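Lanstead workshop keeps two-armed robot going with covers, fingertips and a weekly check

11 April 2022

A two-armed robot at the Lanstead workshop of Echeverri is back in daily use after a service that took 11 working days, the firm has said.

The machine, known on site as Caka, handles small plastic parts. It was taken off its normal duties when two fingers on one hand began to close later than the others. Staff traced the fault to a worn tendon in one finger and a connector that had worked itself free in the other.

Sheyla Guzmán, who looks after the robot, said the repair itself was short. Most of the time went on waiting for the tendon and then setting the hands up again from the beginning.

"You can change a finger in an afternoon," she said. "Then you have to teach the hand where closed is, and do the same for every joint. If one is out, the grip is out."

Each hand is now checked once a week with the arm lowered and the fingers hanging free. The person doing the check looks at the hinges, the small openings in the metal sections and the black tips, then bends each joint by hand with the power off. Grit in the hinges is brushed out dry. Oil is not used on the fingers, as it gets on to the tips and from there on to the parts.

The robot's fabric cover is also on the list. It has to hang clear of the fingers through the full swing of the arm, and the hem is looked at for pulled threads.
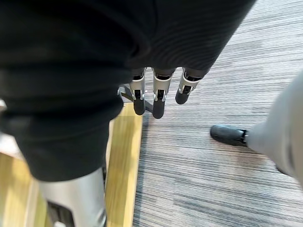
Grip tests

After the weekly check the hands go through a set of grips on known parts. Caka has to take hold of each part, keep it upright while the arm moves, and put it back. The full set is 129 grips, and a hand that drops more than one part is stopped and looked at again.

Flat parts have given the most trouble. The fingertips must all meet the face of the part while the thumb holds it from the opposite side. When one finger arrives late, the part turns in the hand and can no longer be set down straight.

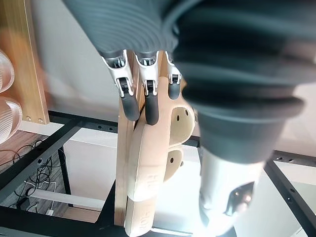 Guzmán said the team had lowered the closing force for these parts twice. The first setting left marks on the plastic, and the second was still enough to wear the tips sooner than expected. A set of tips now lasts about 47 hours of gripping before it is changed. Old tips are kept in a labelled bag so that the wear can be compared from one set to the next.

The firm has also changed how it records faults. Until the service, notes were kept on paper beside the robot and some were lost. Every entry now goes into one shared log with the joint, the part being held and the force setting. The log had 21 entries by the end of the service, most of them minor.

A second machine of the same type is due at the firm's Bellthorpe site in May. It will follow the same weekly check, and two members of staff from Bellthorpe are to spend time at Lanstead before it arrives. Spare tendons will be held at both sites.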